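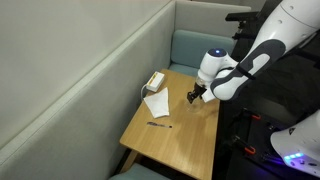

Angharad Meredith wrote back that I was far too trusting of the delivery ledger, and that any count of Kelby trainers built on it would be wrong before I'd finished adding it up. Fair enough! I'd sent her a draft of this section in February and I still had the ledger total sitting in the first paragraph as if it were gospel. It's been moved down, and it comes with a good deal more grumbling attached.

4.2 Counting the Kelbys

So, the number. The Golstead works ledger gives 3,346 airframes delivered, and that's the figure every enthusiast book repeats, usually with no footnote at all. I used it myself in my thesis (sorry). The trouble starts when you read what the clerks were writing down. A line in the ledger is a movement out of the gate. If a trainer went out, bent its gear on a grass field, came home for a new center section and went out again, it got a second line, and sometimes a new works number too if the old data plate had been lost along with the old panel.

I first noticed this with a batch of airframes sent to the Nurkonska flying school. The school's own intake book survives, in lovely purple ink, and I sat down with it on a Thursday expecting a dull afternoon of ticking things off. Most of the batch matched. Then I hit a run of aircraft that the school signed for twice, under two works numbers, with the same engine serial both times. Now, an engine can move from one airframe to another, and training units swapped them all the time, so that alone proves nothing. What got me was the remarks column. The intake clerk had written "returned to us" next to the second signature, in the same purple ink, over and over.
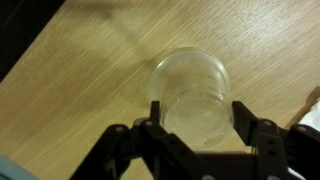

Figure 4. Clear glass cup on a light oak-colored tabletop, viewed from almost directly overhead.

Chantelle Makhubela has gone through the engine side of this with much more patience than I have, and her reading of the Renaud overhaul cards is the one I follow here. The cards log each engine by serial, with the airframe it was pulled from and the airframe it went back into. Where a card shows an engine leaving one works number and going into another with no hours added and no store entry between, I treat the two works numbers as a single rebuilt aircraft. That's a judgment call, and a reader who wants to be strict could ask for a matching wing number as well. I tried that and ended up throwing out nearly everything, mostly for want of wing records (they were kept on loose sheets, and the loose sheets went the way of loose sheets).

There's a second headache, and it pulls in the opposite direction. The final contract was for 300 aircraft, and the ledger closes before the contract does. I know at least part of the remainder was finished, as the Nurkonska book has works numbers higher than anything Golstead wrote down. Whether the whole contract was built I can't say. Eluned Parri's catalog of the payment vouchers stops in the same month, so the money doesn't help us either. My guess is that a fair share of those last machines went out as fuselages and wings in crates and were counted as spares, if they were counted at all.
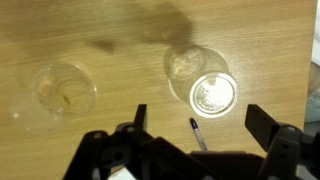

Crates are a nuisance all the way through, really. A crated Kelby could be entered as one aircraft, as a "set," or as a list of parts, depending on who was at the desk, and I've found all three on a single page. The late batches are the worst for it. I've counted a set as an aircraft only when it came with a works number, and left the parts lists alone, which probably leaves my total a bit low for the final year.

One more source deserves a mention before I get to the table. Rhiannon Howells let me see her notes on the accident files, and from those I drew a sample of 100 write-offs to check against the ledger. I'd hoped for a neat error rate I could apply across the board. No luck. The files were weeded at some stage, and what's left leans heavily toward fatal crashes, whereas the rebuilds I care about came from the ordinary bumps: ground loops, a wheel in a ditch, a student flaring ten feet too high. Yung-ching Fung has suggested weighting the sample by unit, and I'd like to try it once the Nurkonska returns are fully transcribed. For now the table in 4.3 gives the ledger figure, the rebuilds I'm confident of, and the doubtful ones in a column by themselves.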